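An afternoon at the Nitside open day

I drove out to Plercombe in April for the Nitside open day. It's 75 miles each way and I had been putting it off for two years, so when the sign-up page still had spaces I took one. Nitside works on robots for chores at home. I worked in a hotel laundry for 10 years before I moved to the office side, and folding is the one part of robotics I feel able to judge.

Parking was in the field behind the building. Check-in was at a folding table, where I got a paper badge and a map with three stops on it. The first stop was a talk, the second was the cloth work, and the third was a small arm sorting cutlery into a tray.

The talk was given by Lesego Sithole, who runs the training side. She kept it short. Her main point was that cloth is hard because it has no fixed shape. A cup is the same cup wherever you put it down. A towel dropped twice gives you two different problems, and the software has to work out where the corners have gone. She said they now have 3,894 recordings of people handling fabric with hand-held grippers, and that 830 of them had to be thrown out at first for bad lighting and were later redone. Someone asked how many it would take before a robot could do a full basket. She said she didn't know and wouldn't guess.

After that we were split into small groups and walked over to the cloth work. The person doing it holds a gripper in each hand and handles the fabric with the two fingers of each one. You are asked to stand back and keep your voice down while a recording is going. On our turn the job was a red cloth on a bed with a blue cover.
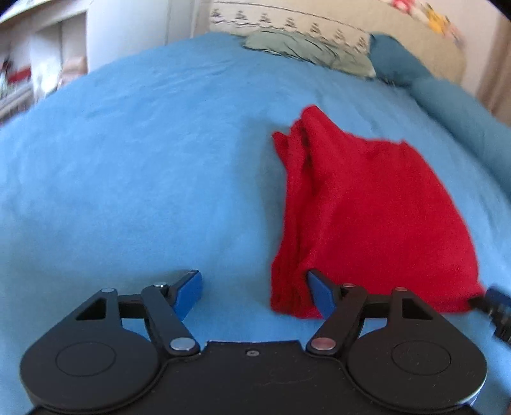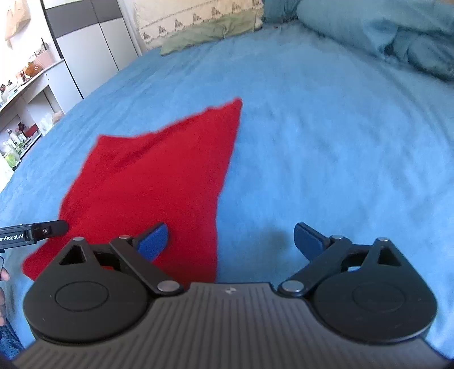
The red cloth on the bed, with the blue finger pads of the gripper close in.

I watched for a good while. The work is slower than folding by hand, and you notice how much your own fingers do without being told. When I fold a towel I pinch a corner, slide my other hand along the edge and find the next corner by feel. With two stiff fingers you can't slide like that very well. You have to look for the corner, go to it, close on it and lift.

We were each given a turn with a spare gripper and a dish towel at a side table. Mine felt heavier than I expected, and my wrist was tired after a few minutes. I got the towel in half on the third try. The second fold was worse because I kept picking up both layers on one side and only one on the other. A boy of maybe twelve went after me and did it in one go, then did it again for his mother to film.

I asked Lesego why they use a bed when a table would be easier. She said people at home fold on beds, and a soft surface moves under the cloth, so the software needs to learn that too. That made sense to me. In the hotel we had long steel tables and nothing shifted. At home I fold on the bed like everyone else and the pile falls over.

The cutlery arm was made by a company called Pesonen and it was fine. It put forks with forks. It stopped once when two spoons were stuck together, and a young man in a gray sweater separated them and started it again. I stayed for a few rounds and then went to find the coffee, which was in the hallway by the stairs. There were also oat cookies. I had two.

There was a printed handout by the door with a reading list on the back and a page about Prititley, the name they're using for the folding project. No price and no date for anything you could buy. I asked at the desk and was told it's research for now.

A few notes if you plan to go to the next one. The map has the restrooms on the wrong side of the building. Wear shoes you don't mind getting muddy, as the field was soft. The groups for the cloth work fill up early, so put your name down for that before you go into the talk. I left at 4:15 and hit traffic at the bridge. When I got home there was a load of towels in the dryer, and I folded them on the bed.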